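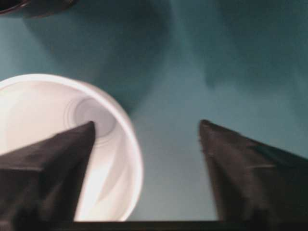

Light from One Side: Three Small Still Lifes in the Jukham Collection

Student report, second-year painting history
Biljana Živković
8 Jun 2024

1. Purpose

My project looks at three kitchen still lifes in the Jukham collection and asks whether they come from the same workshop. They are listed under one name, the Fammont workshop, but the label has no document behind it. The collection catalog says only "attributed" and gives the former owner as the Jurić family. I wanted to see how far the paintings themselves support the attribution.

2. The paintings

All three are oil on panel and all three are small. The widest measures 68 centimeters.

The first, Table with Pewter Jug, has a jug, a cut lemon and a folded cloth on a stone ledge. The light comes from the upper left. The background is a flat brown that gets lighter toward the right side.

The second, Overturned Goblet, is the best known. A silver goblet has fallen toward the viewer, next to a plate of walnuts. The painter has put most of the work into the inside of the goblet, where the reflections bend around the wall. An overturned vessel was a common sign in this kind of painting for the shortness of life, and the walnuts may be part of the same idea, but I did not find a source that ties them to it in this case.

The third, Bread and Herring, is in worse condition. The varnish is yellow and there is an old repair across the lower right corner. The herring has been repainted at least once.

3. Method

I made two visits to the study room and spent most of the time with a hand lens and a notebook. I compared four things in each painting: the direction of the light, the way the ledge is drawn, the handling of edges, and the white highlights. I also read the conservation file, which has 12 pages and includes an X-ray of the goblet painting.

For comparison I used the Elenum image database. It holds 3000 records for still life painting, and I went through the 200 that are filed under kitchen and pantry subjects. Many of these have only a black and white photograph, so I could use them for composition and not for color.

4. Results

Light. It comes from the upper left in all three. This does not prove much, as the same is true of most of the database records.

Ledge. The first two paintings have the same ledge, with a chip in the front edge at nearly the same place. Bread and Herring has a wooden table drawn from a higher viewpoint.

Edges. In the jug and the goblet the lit edge is sharp and the shaded edge is soft. In the herring painting all the edges are equally sharp — this could be the work of the restorer.

Highlights. The jug and the goblet both have thick white touches placed on dry paint. The herring painting has thin ones blended into the layer under them.

The X-ray shows that the goblet was first painted standing up. The change was made at an early stage, before the walnuts were added.

5. Discussion

I think the jug and the goblet are by one painter. The chipped ledge could have been copied from a shared drawing, but the highlights are harder to explain that way. Bread and Herring should be listed separately, at least until the varnish has been removed. A cleaning is planned for August.

The name Fammont is a different problem. I found no signed work to compare with, and the earliest use of the name in the file is a handwritten note on the back of a photograph. The note has no date.

6. Limits

I had no X-ray for the first and third paintings. My measurements of the ledge were taken from printed photographs, and the two prints were not at the same scale — I corrected for this by hand using the panel widths in the catalog.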